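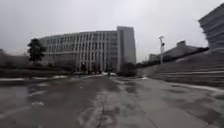 *Standing water on a paved plaza under an overcast sky.*

## Mapping ponding on slab paving

Survey ponding while the surface is still wet. Start when the rain stops and finish the first pass before foot traffic spreads the water.

### Equipment

- Chalk or wax crayon
- Straightedge, 2 m
- Steel rule with a zero end
- Site plan at 1:200

### Procedure

1. Mark a baseline along a building face or curb. Number the slab rows from it.
2. Chalk the outline of each puddle. On very wet slabs use the crayon – chalk will not hold.
3. Measure depth at the deepest point with the rule held vertical. Record it in millimeters.
4. Transfer the outlines to the plan by slab row and joint.
5. Repeat the pass after 74 minutes and chalk the new outlines inside the old ones.
6. Once the surface is dry, lay the straightedge across each outline and record the largest gap.

Log open joints and cracks on a separate sheet. Water lost through a joint makes a low spot look shallower than it is.

On the Sturcombe job, Zuzana Ďurica logged 91 outlines on the first pass. Sheets are numbered by row, then by pass – row 14, pass 2 is 14-2.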